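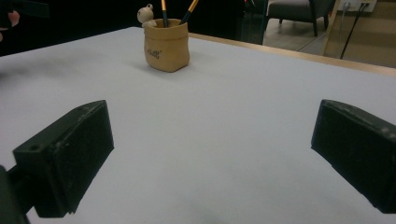 The gripper's view of the pen holder, jaws open.

Brondomico demo collecting: your questions answered

Print this page | E-mail this page
Shares: 233 | Comments: 4

I get the same handful of questions every time I mention what I do in the daytime, so I've finally typed up the answers. I'm Arif Wattimena and I collect demonstrations for Brondomico. Gordon Simard checks them after me, and he's added his grumbles where he thought I was being too kind to myself.

So what do you do all day?
I hold a gripper in my hand and do small jobs with it on a table, over and over, while its camera records. Pick up the pencil, put down the pencil, slide the pot a bit to the left. The learning system (ours is called Gisa) gets the recordings and works out how to do the same with an arm.

Why not just drive the arm?
We do have one, it's called Hou, and I'm slow and clumsy with it! By hand I can record 300 goes in the time it takes me to get a few dozen decent ones with the joysticks. And I can carry the gripper into any room I like.

Why does the picture only show the fingers and the table?
The camera rides on the gripper, so it sees what the fingers see. Gisa never gets a nice view from across the room, and things on the table look tiny until you're nearly on top of them.

Is one pen holder really enough?
For one job, for one morning, yes. I like the paper-bag one with the little creature peeking over the rim because it has a wobbly outline and it doesn't look the same from any two sides. After that I move on to mugs, tins, whatever's in the cupboard. In November we did nothing but lids. I still dream about lids.

How many goes make a set?
600 for a new job. Gordon then throws some out and I do them again, sighing loudly.

What gets a go thrown out?
Mostly rushing. If I swoop in too fast the picture smears and the fingers arrive before anybody could say where they were heading. He also bins the ones where I stop halfway to have a think (he can always tell, it's quite annoying). Dropping something is fine as long as I pick it up again and finish. Those go in a folder of their own and they're some of the most useful ones we have.

Do you start from the same place each time?
No, please don't! I did that in my first week and Gisa learned to reach for one spot on the table whether there was anything on it or not. Now I come in from the left, from the right, from high up, from far back. I shift the object between goes too.

Should I clear the table first?
Start with one thing on it, and bring in the clutter once the plain version works. I leave the rest of the room as it is, chairs and sockets and all.

Does your hand ache?
Yes. I stop after every 50th go, or sooner if my thumb complains.

Can I come and try it?
You can, we've a spare gripper at the Arska workshop. Write first so that one of us is in.

Last updated Feb 4, 2019

Contact | © Brondomico | Back to top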